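How to Make Ginger Shrub for Cocktails and Sodas

By Edith Cuadros
Updated 3rd May

A shrub is a syrup made from fruit or spice, sugar and vinegar. It keeps for weeks in the refrigerator, takes very little equipment, and works as well in plain soda water as it does in a drink with rum or bourbon. Ginger is a good one to start with. Fresh ginger is sold all year, and the flavor is strong enough to survive small mistakes.

This is the batch size I use at home. It fills one standard bottle with a little left over for tasting.

What you need

7 ounces fresh ginger, unpeeled
1 1/2 cups white sugar
1 cup apple cider vinegar
1/2 cup water
Peel of one lemon, yellow part only
A pinch of salt

You also need a box grater or food processor, a glass jar with a lid, a fine strainer, a piece of cheesecloth and a clean bottle. Avoid bare aluminum bowls. Vinegar reacts with the metal and the syrup picks up a taste you don't want.

Step 1. Prepare the ginger

Wash the ginger well and scrub the creases with a brush. Cut off any dry or moldy ends. Grate it on the large holes of the grater, or pulse it in the processor until the pieces are the size of rice grains. Don't run it to a paste, which clogs the strainer later.

Step 2. Mix with sugar

Put the ginger, lemon peel, sugar and salt in the jar. Stir until all the ginger is coated. Close the lid and leave the jar in the refrigerator for 24 hours. Stir it once or twice during that time if you remember. The sugar draws out the juice and you will end up with a thick, cloudy syrup and some undissolved sugar at the bottom.

If you only have white sugar in packets, weigh them out on a scale after opening. Packets vary from brand to brand and the number printed on a recipe card may not match yours. Don't swap in packets of a no-calorie sweetener. It won't pull the juice from the ginger and the result is thin.

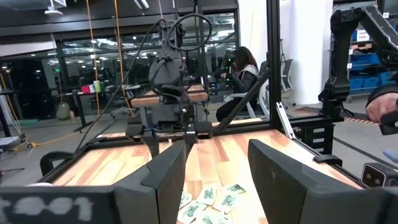

Photo: Wuvik

Step 3. Add the water and vinegar

Warm the water in a small pan until it steams, then take it off the heat. Pour it over the ginger and stir until the last of the sugar dissolves. Let it cool for ten minutes and add the vinegar.

I use cider vinegar with 5 percent acidity. White wine vinegar also works and gives a cleaner, sharper drink. Distilled white vinegar is too harsh for this. I tried it in a batch last August and ended up using it in salad dressing.

Step 4. Strain

Line the strainer with cheesecloth and set it over a bowl. Pour in the mixture and let it drip, then gather the cloth and squeeze. There is a lot of flavor in that last squeeze. Pour the syrup into the clean bottle, label it with the date and refrigerate.

Step 5. Let it rest

Taste it now and again after two days. On the first day the vinegar is loud. By the third it has settled down and the ginger comes forward. Kept cold, mine stays good for around 24 days – throw it out earlier if it fizzes, grows anything or smells off.

How to use it

For a soda, put one ounce of shrub in a tall glass with ice and add six ounces of cold soda water. Stir gently from the bottom.

For a highball, use one ounce of shrub, one and a half ounces of dark rum and four ounces of soda water, with a wedge of lime.

For a bourbon sour, shake two ounces of bourbon, three-quarters of an ounce of shrub and half an ounce of lemon juice with ice. Strain into a short glass. A dash of aromatic bitters on top is good but not required.

Common problems

Too sour: stir in sugar a tablespoon at a time, and wait an hour before tasting again.

Too weak: the ginger was probably old. Next time look for pieces with tight, smooth skin that snap when you bend them.

Sediment in the bottle: this is ginger starch and it is harmless. Shake before pouring, or strain a second time through a coffee filter.

The squeezed ginger can be dried on a baking sheet in a low oven and stored in a jar. I put a spoonful in black tea.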